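4.2 Rendering and camera placement in the student simulator

The Trostard module requires each student group to build a complete manipulation task in simulation before it is given time on the arm. The group considered in this section chose block stacking, and named its simulator package Jisach. Two further packages are referred to below: Jelo, the controller shared by all groups, and Đào, the script that varies the appearance of the workspace between episodes. The state of the code described is that of Apr 17, 2021, when the groups submitted for interim marking. Changes made after that date are treated in Section 5.

Jisach was run for 2,479 episodes in total. Of these, 400 were set aside for evaluation and were not used to tune any part of the controller. The initial pose of each block was drawn from a uniform distribution over the reachable part of the work surface, and its rotation about the vertical axis was unrestricted. An episode ended when the block had been placed, when it had left the work surface, or when the step limit had been reached.

Surface appearance was handled by Đào, which draws a material for each large surface and for each block at the start of an episode. The students collected their own textures for this purpose. Wood and stone textures were applied at the scale at which they had been captured. The group had first used plain colours throughout, and changed to textured materials after the block detector was found to respond to flat patches of the right hue wherever they occurred. Light direction and intensity were also drawn per episode, with soft shadows enabled. Soft shadows raised the rendering time, and the group accepted this cost for the evaluation set but switched them off in most of the tuning runs.

The camera pose was perturbed in the same way. A nominal pose was fixed by hand, and an offset in position and in angle was then added. The limits on the angular offset were set to 10 degrees in pitch and 5 degrees in roll. No check was made that the block remained wholly in view. The omission was deliberate at first, as the students wished the detector to meet partial views, but its effect on the evaluation set had not been measured at the time of submission. A view of this type is given in Figure 7. Most of the image is taken up by a plain beige surface, and the block is seen only in part, at the lower left.

Partial views affect the two stages of the pipeline differently. The detector returns a bounding region and a confidence value, and a block that meets the image border can still be found with high confidence if its grain is distinct from the background. The pose estimator, by contrast, fits a cuboid of known size to the detected region. Where a single corner and parts of two faces are available, the fit is poorly constrained along the hidden edges, and the error passes directly to the grasp target computed by Jelo. The students dealt with this by rejecting any region that touches the border and asking the controller for a second view. The rule is simple to implement, but it lengthens the episode, and it gives no help when the second view is also partial.

A better treatment would carry the uncertainty of the fit forward to the controller. This was discussed with the group in the design review and was judged to lie outside the time available before the final demonstration in June.

Figure 7. Rendered view from Jisach with textured materials and soft shadows.
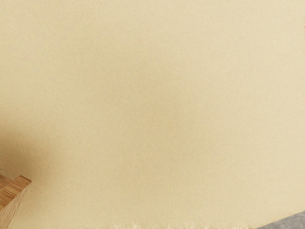 Mebrat Habte, commenting on the draft of this section, objected that the rejection rule should not be assessed apart from the camera limits, as the rate of second views depends on both. Narrower limits would make the rule look cheap and wider ones would make it look unusable, and the section as written reports a single setting. Habte asked for the evaluation episodes to be run again with the pitch limit halved and all other settings held fixed.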